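Search this site Enter keywords Go
Print this page | E-mail this page

Household Skills 3: Handout for Unit 20
Setting and Clearing the Table with Plastic Dishware
Instructor: Reijo Rissanen

Read this before the practical. The reading from Harahap (pages 158 and following) covers washing and drying, so neither is repeated in these notes.

1. Why plastic

Plastic dishes are light, they stack well, and a dropped cup is not a cleanup job. They also slide. On a bare tabletop a light bowl will move when a sleeve brushes it, so we work on a cloth. Pull the cloth flat before anything goes down. A crease under a small bowl is enough to tip it.

Wipe or shake the cloth between groups. Specks show up on plain fabric and they end up in the dishes.
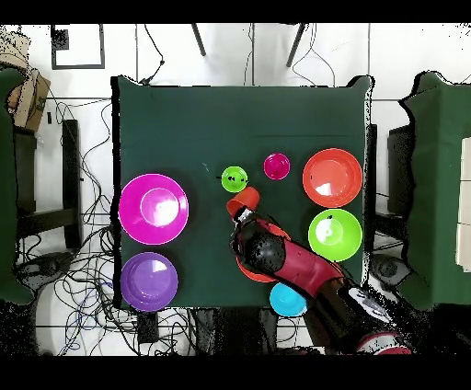

2. Sorting by shape first

Most people sort by color because color is what they notice. For stacking, color is no help. A lime-green bowl and a coral-orange bowl of comparable size may belong in one stack, while two magenta dishes may be nowhere near the same size. Sort in this order:

Plates, largest at the bottom.
Large bowls.
Small bowls.
Cups.

Color comes in at the end, when you lay places. Gaétan Robichaud's group last June gave each diner one color and had to start over when the sets came out uneven. Check what you have before you promise anyone a color.

Plates and shallow bowls get confused. Look at the rim. If it is low and the bottom is mostly flat, treat the piece as a plate.

3. Cups

A tapered cup is narrower at the base than at the mouth. Pick it up by the side, below the rim, and keep your fingers out of the part people drink from. Stand cups close together but leave room for a hand between them.

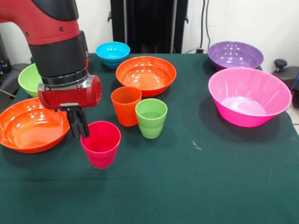

Fig. 1. Tapered cups standing upright, with shallow bowls on the same cloth.

Cups that will be used right away stand upright. Cups set out ahead of the meal are turned over to keep dust out. Do not leave a cup on its side. It rolls in a curve and usually takes something with it.

When nesting cups, do not press down. Tight cups stick. If two are stuck, twist gently and pull.

4. Clearing

Work from the edge of the table toward the middle. Pieces near the edge are the ones that get knocked off. Lift each piece clear of its neighbors; do not drag it, or the cloth comes too.

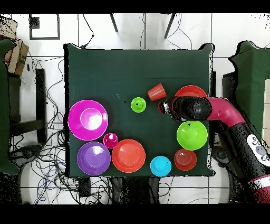
Turn any upside-down cups upright before you nest them. Up to 3 small bowls may be carried in one hand. Larger bowls go two-handed.

Questions about the practical go to Tapio Kuusisto in Room 376. Bring a dry towel.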